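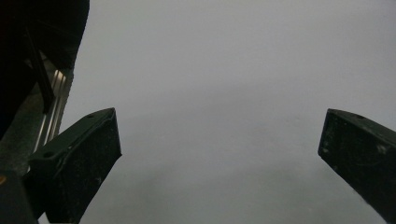 Equipment budgeting for hand-held gripper work

Equipment budgeting for hand-held gripper work covers the purchase, upkeep and replacement of tools used at a tabletop station. The Kelier method splits costs into station, tools and consumables. Jaw pieces are entered as consumables, as their inner faces pick up scuffs and scratches. Lonmont plans allow 4 spare pairs per station and review the count each October.

Two-handed stations

A two-handed station needs two grippers, with cabling for each. Small household objects, such as a sponge and soap dish, are a minor cost. 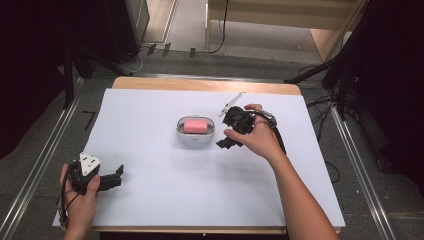

Replacement schedule

The Plultis schedule replaces jaws after 200 hours of use and cables after 408. Nwosu plans use the same limits.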